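Preparing for a Tarot Reading by Telephone
Guidance for clients of the Prudivden Centre, Ustley

Last revised 2012-10-11

Clients who are new to telephone readings are asked to follow the steps below before their appointment. A standard reading uses the full Jindeck pack and lasts 21 minutes.

Step 1. Settle on a question
Write your question on paper in a single sentence. Questions that begin with "what" or "how" give the reader more to work with than those which can be answered yes or no. Please do not submit more than 200 words of background.

Step 2. Choose a room
Use a room with a door that closes. Switch off the television and ask others in the house not to interrupt. A landline is preferred.

Step 3. Lay out your own cards, if you have them
Clients who own a pack may follow the spread at home. Clear a table and put down a plain cloth. The Appiah spread requires 10 cards, placed face down in two rows, with the first card nearest to you. Do not turn a card until the reader names its position.
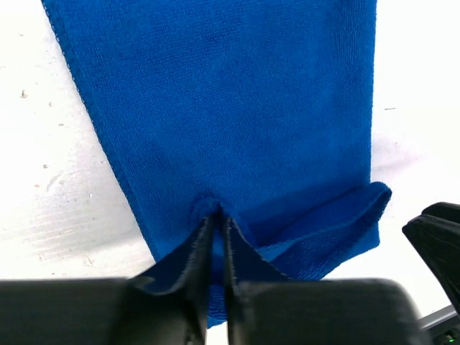 Blue microfibre cloth on a white surface. Any plain cloth is suitable.

Step 4. Make the call
Telephone at the agreed time and give your booking reference. The reader will ask for your first name and your question, and will then shuffle. You may say "stop" at any point during the shuffle.

Step 5. Keep a record
Note the cards in the order they were drawn. Further questions about a reading may be sent to the Centre in writing within 10 days.

Readings are not a substitute for medical, legal or financial advice.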